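Modstead Robotics Lab Course
Handout 4: Comparing Cameras and Grippers in the Simulator
Instructor: Eftychia Bakalis
Lab assistant: Neusa Assunção
Revised November 2021

Before you start

Read Handout 3 first if you missed the session on joint limits. You need a working login for the lab machines and your own copy of the course folder. Work in pairs. One person runs the simulator and the other keeps the log, then you trade places for Part B.

What we are comparing

The course uses two grippers, the Skamden parallel-jaw and the Datevo three-finger. Both have models in the simulator and both will be on the bench in April. The arm stays the same throughout, so any difference in your results should come from the gripper, the camera placement or the controller settings. Change one of these at a time. If you change two and the result improves, you have no way to tell which one did it.

Part A is about the camera only. Leave the gripper commands alone until you get to Part B.

Part A. Camera placement

Load the backyard scene. We use an outdoor scene on purpose. Indoor scenes have flat walls and even light, and almost any camera setting looks fine in them. The yard has thin repeated shapes (fence slats, railings, ladder rungs), dark foliage and a large area of grass with little to lock on to. These are the things that give a depth or feature-matching routine trouble.

Save a view from each camera pose you try. Write down the pose, the field of view and the resolution next to the file name. For each view, answer the following in your log:

Which straight edges could be used to check the tilt of the camera?
Where does the image have fine texture, and where is it smeared?
Is there foliage close to the camera, and what does it hide?
Is any part of the arm or gripper in view?

The last question matters for Part B. A camera that never sees the fingers can still be used for finding the way around, but it can't be used to check a grasp. 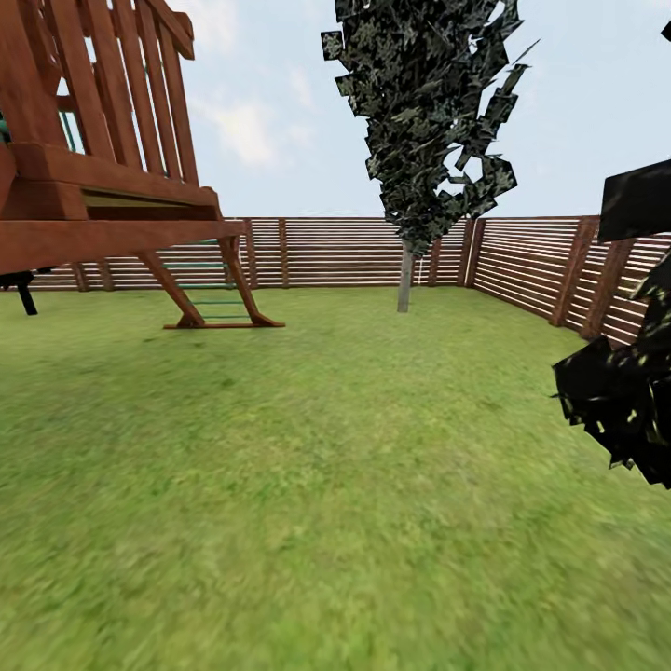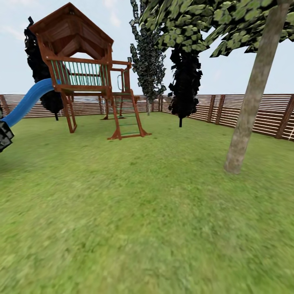
Figure 1. Two views of the simulated yard, with the play structure on the left and the slatted fence behind the lawn.

Compare the grass near the fence with the grass at the bottom edge in both views. The texture is finer by the fence and blurrier toward the bottom. Don't place feature points in the blurred part. Students lose a lot of time on this every year, mostly by letting the point picker run over the whole image with the default mask.

The first view has very dark leaves close up at the right edge, overlapping part of the fence. The second takes in more of the play structure, including the roof and part of the blue slide, and has a large tree in the right foreground. Decide which you would keep as a reference view and give your reasons in two or three sentences. Either choice can get full marks.

Part B. Gripper runs

Switch to the bench scene and load the Mitsotakis-Vlachou controller with the default gains. Run the full set of 196 grasp attempts with the Skamden model, then the same set with the Datevo model. Use the same random seed for both. The script writes one line per attempt: object, approach angle, finger opening at contact, and whether the object was still held at the end of the lift.

Things to watch for:

The Datevo model closes more slowly at the default setting. Wait for the closed flag before you lift.
The Skamden model reports its opening as the full gap between the jaws. The Datevo reports the travel of a single finger. Convert before you plot them together.
A grasp that slips during the lift counts as a failure even if the object lands back in place.

If a run stops partway, don't restart it from the middle. Delete the output file and start that run over.

What to hand in

One report per pair, 4 pages at most, with the log attached as a separate file. Include your reference view from Part A, one plot of success against approach angle for each gripper, and a short paragraph on which gripper you would pick for the bench task. Say what would change your mind. Put raw output in the course folder and leave it out of the report.

Questions about the scripts go to Neusa. Questions about grading go to Eftychia.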